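Home | Syllabus | Readings | Handouts | Office hours

Handout 5: Reading a Product Launch
Instructor: Zyanya Quintero
Posted 2010-03-25

Bring this to section with your marked-up copy of the Drirkel press kit. If you lost yours, there are spares in the box outside my door.

Why we bother

A launch event is an ad with chairs. The company picks the room, the lighting, the order of the slides and often the people in the front rows. Most of what gets printed the next morning was written by the company weeks before. I'm not saying it is false. I'm saying you should know who wrote it.

Our case is the Drirkel phone, shown in November by Viltuma. Read the press release first, then the trade coverage, and underline every sentence in the coverage that also turns up in the release. Last term's class found whole paragraphs.

Claims to slow down for

"Up to." The release says battery life is up to 6 hours of video. Up to six includes two. What was the screen brightness? Was the radio on? The footnote says "under laboratory conditions" and stops there. Ask which laboratory.

"Faster." Faster than what? In the Drirkel slides the bar chart compares the new phone with the model from two generations back, and the vertical axis doesn't start at zero. Redraw it from zero before section. It takes five minutes and the bars come out looking like neighbors.

"Tested." The release says the hinge was opened and closed 3,000 times. Divide that by the number of times you open your own phone in a day. Mine comes out at a couple of months. The release doesn't say how many phones went through the test, or how many were left at the end of it. 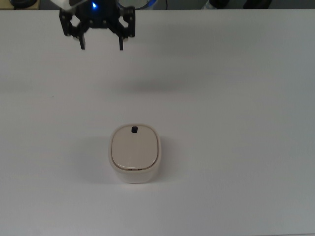 "Available soon." Write down the date you read it. Viltuma used the same word for the Drirkel's dock, and as of this handout I can't find a shop that will take an order for one.

Who is talking

Till Steinbach's article (reading packet, second item) follows one rumor, the one about a second camera, from a forum post to a newspaper business page. There were 2,345 replies in the original thread and not one person in it had held the phone. By the time the story reached print it was credited to "industry sources." Steinbach is a bit pleased with himself, and I think he lets the newspaper off lightly, but the trail he lays out is sound.

Compare him with the Jacobs review in the same packet. Jacobs had the phone for an afternoon, in a hotel suite, with a company rep on the sofa. The review mentions this once, near the bottom. Does an afternoon tell you anything about battery life? About call quality at home? Mark each sentence that an afternoon could support - you may want two colors.

The Urkomcombe problem

Urkomcombe sells a site membership and also gets a cut when readers click through to buy. Its launch coverage is quick and mostly accurate. It has also never, that I can find, told anyone to wait for the next model. Draw your own conclusion, but put it in writing and back it up.

For section

One page, typed. Pick one claim from the Drirkel release and say what evidence would make you believe it. "More research is needed" gets no credit. Neither does "all companies lie."

Related handouts
Handout 3: Benchmarks and who pays for them
Handout 4: Spec sheets
Handout 6: Embargoes and review units
Reading packet, corrected page order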